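I've been meaning to write this since the town meeting in Starkton, the one where they voted to keep the fee for public records. For anyone who missed it, if you want to see what your own town has been writing about your own street, you now pay $64 up front, before anybody so much as opens a drawer. And that's just to ask! If they decide you can't have it, you don't get the money back.
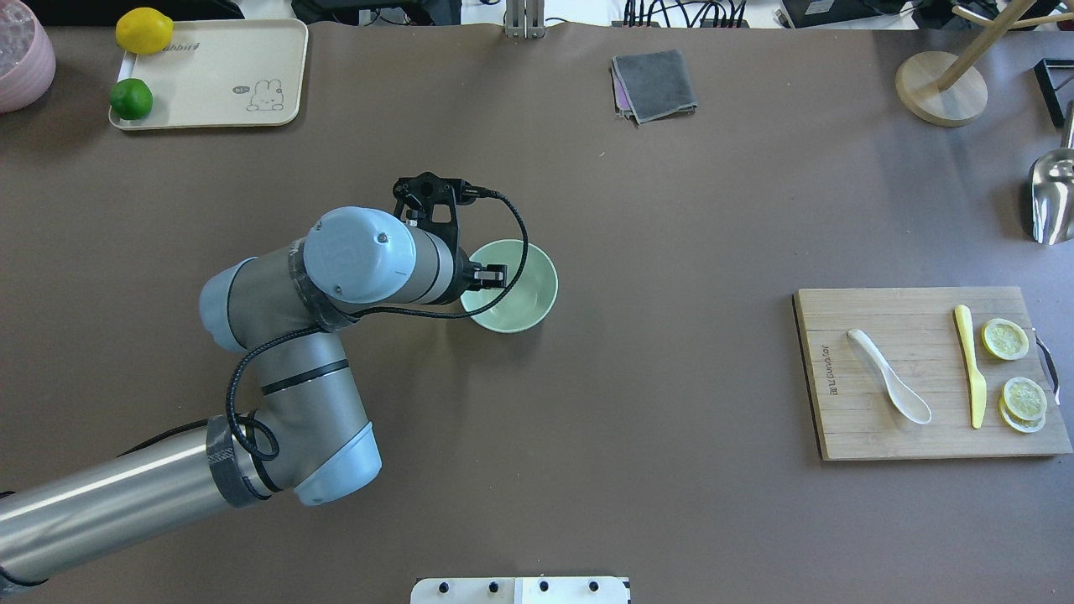 Photo: Da-eun Yeon

I know what the answer is going to be, because I've heard it three times from three different people at the counter. It costs money to look things up. Sure it does. It costs money to plow the roads too, and they don't stop me at the end of my driveway in December with a card reader. We already paid for those records. We paid the person who typed them and we paid for the building they sit in.

What got me going was the Follberg contract. A lot of you live on the east side and know all about it - the parking lot deal that went through in one evening with hardly a word said. I wanted to read it, that's all. I wasn't accusing anyone of anything (I'm still not, so please calm down if you're related to somebody on the council). I paid, I waited, and what I got was 92 pages with so much blacked out that I went through half of it in the time it takes to drink a cup of coffee.

Geum-ok Heo asked for the same contract and was billed $200 because she wanted the attachments as well. She's retired. She paid it, bless her, and then she put her copies in a binder at the library so the rest of us could read them for free. The council was not pleased. One of them called it "unhelpful," which made me laugh out loud in a room where I was the only one laughing.

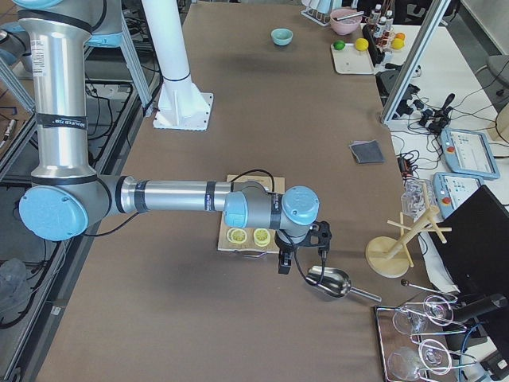
Unathi Pillay wrote to me after I posted the first half of this and said I was being unfair to the clerks, who didn't set the fee and get yelled at over it all day long. Fair point, and I take it. The clerks have been nothing but decent to me. My quarrel is with the five people who raised their hands for it and then went home.

So there's a petition now. Huệ Cù started it and it had 1,504 names when I checked, in a town this size! I've seen mayors get in with less. All it asks is that the first request each year be free and that the council explain in writing whenever it blacks something out.
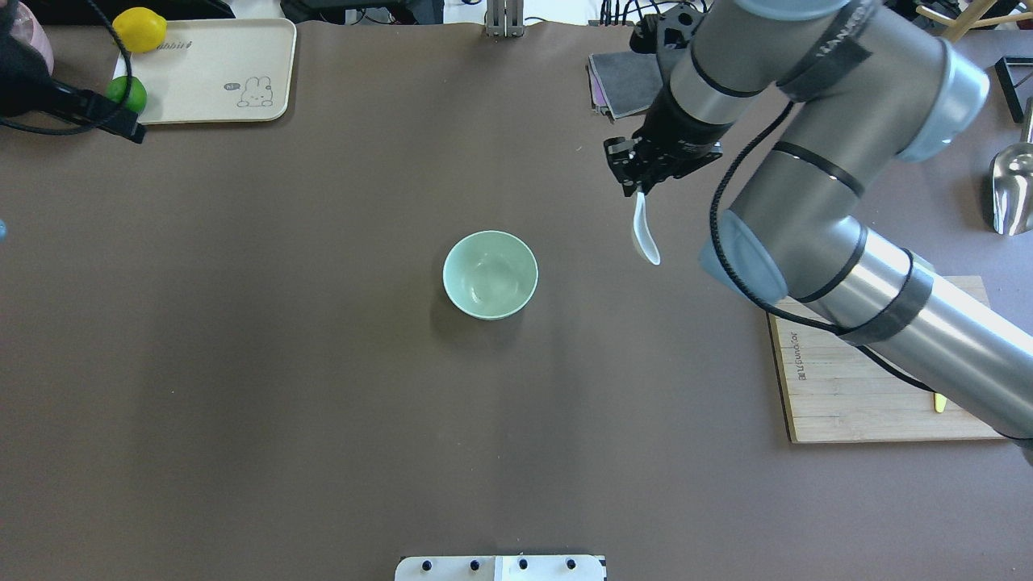

They can still say no to that, of course, and I half expect them to. But they'll have to do it out loud this time, with their names next to it, and I plan to be sitting in the front row with my binder. Come along if you can. The side door is the one that's open in the evenings, and get there early, the good chairs go fast.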